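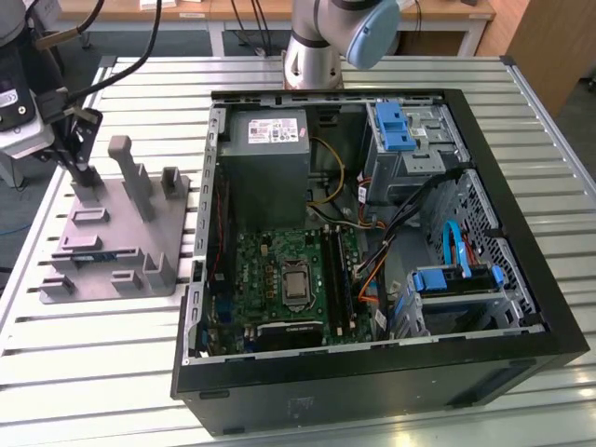
Dec 29, 2022

Quick one before we drive to my sister's. Bags not packed. Kettle's on.

So Masaru Morikawa has a new single out and I've had it on repeat since breakfast. It's called "Puststead", after the town his nan lived in, and it's his first thing without the band. I was nervous! Goler were my whole twenties. When they split in July I sulked for a fortnight and wouldn't play any of the records.

Anyway. It's good. Slower than I thought it'd be, mostly piano, and then the drums come in way late, right when you've given up on them. He wrote it with Augustina Addo, who did the strings on the second Goler album (the one with the terrible cover). You can hear her all over the last chorus. Delali Quaye sings backup and I wish she was louder.

The B side is called "Erkow" and I don't get it yet. Lots of humming. Vasanthi reckons it's the better song, but she always says that about B sides.

There's a vinyl version too, only 300 pressed. I missed out. Was in the queue online for 19 minutes and then it just said sorry. Ramil Barredo got one, becuase of course he did, and he's already posted the sleeve everywhere. Nice colour, I'll give him that. The download has a demo on it which is rougher and maybe my favourite of the lot, you can hear a chair creak at the start.

Tour stuff: 10 shows, small rooms, starting at the Atinga. Fan club gets first go at tickets. I let my membership lapse when the band finished, so I've rejoined, 13 bucks, and the welcome email still has all four of them in the header. Bit sad. Somebody should fix that.

Setlist guesses in the comments please. I'm hoping for at least one old Goler song, even if its just him and a guitar. Not "Paper Boats" though, I'd be a mess.

Right, packing. Back after New Year's.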